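October, late afternoon

Kettle's on, so I'll get this down while I still remember it. We've been meaning to sort out the odds-and-ends stock for the Grollside job since before the long weekend, and today Saranya and I finally cleared the bench and made a start. The idea, for anyone reading this cold, is that the set should feel like what you'd find at the bottom of a family's car boot or the hall cupboard: something to eat, something to drink from, something soft, something off a shoe, and a couple of small bits that make you stop and wonder what on earth they are. Maldonado want 40 things in the finished set and they've been very decent about leaving the choosing to us, which is lovely of them but does mean a great deal of standing about holding things up to the light.

I've stopped buying new for this, by the way. I spent a good 100 dollars at the discount place last month and it all looked like it had come from the same shelf, because it had. The better pieces have come out of drawers and the bottoms of bags (thank you to everyone who turned theirs out, I know it's a bit personal).

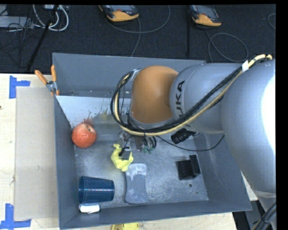

*Berenice Zamudio*

Notes on the grey bin, then, in the order I thought of them.

The apple is a keeper. I wanted a red one with some mottling to it, a bit of orange coming through the skin, and it sits nicely up the back on its own base with the stem dimple showing. Colour is good against the grey. Please don't eat it. I've put a note on the fruit bowl in the kitchen as well, which I realise may confuse matters.

The yellow cloth is my favourite and also the one I can't make behave. Saranya folds it beautifully and I bunch it up, and we've agreed that bunched is the way it should go on the sheet, since nobody's cloth at home is ever folded. For the record sheet I've written "yellow cloth, crumpled" and left the shape blank. I'd like a second one in the same bright yellow if we can find it, in case this one fades.

The blue cup is down as "cup, plastic, dark blue, see-through, ribbed". It's lying on its side and I think that's how it should be recorded, though Saranya makes the fair point that people do stand cups up. We might do it both ways. I had a lighter one in mind but this has grown on me, and you can see the ribbing properly.

The insole thing (grey foam, flat, shaped like an insole or the sole of a slipper) needs a proper name. We went back and forth on it for longer than I care to admit. It's smudgy toward one end, and I'm in favour of leaving it that way. Down as "foam sole" for now.

The small white block I've put as "white block, small" with a question mark. Could be an eraser, could be a bit of foam. If it's yours, come and tell me which!

Same goes for the black plastic piece with the raised ridge on the side. It looks like a connector or a little housing to me. Saranya is going to ask at Dakero, where they have a whole wall of that sort of thing and the patience to go through it. Until then it's "black plastic, ridged".

As for the bin itself, I'm fond of it. The sloping sides bring everything into view without a lot of rearranging, and the two orange-handled clamps on the rim at the corner can stay put. The floor is scuffed, which I don't mind in the least, but the back wall has those reddish-brown spatters on it and I'd like to have a go at them with warm soapy water before we do the next lot. If that doesn't shift them, I'll try bicarb. No steel wool, please, anyone.

To do, mostly for me:

- Ring Overo about the trays. They quoted for 5 and I think we want more.
- Write up the record sheets in pen. The pencil ones are already rubbing off.
- Find something woollen. A mitten or a toque would be perfect.
- Weigh everything on the small scales (the kitchen ones only go up to 3,000 grams, and they stick).
- Give Saranya back her good scissors.

Saranya has the next turn at choosing. She's talking about bringing in a jar lid and an old tea strainer, and I've asked her to have a look for anything green while she's in the cupboard.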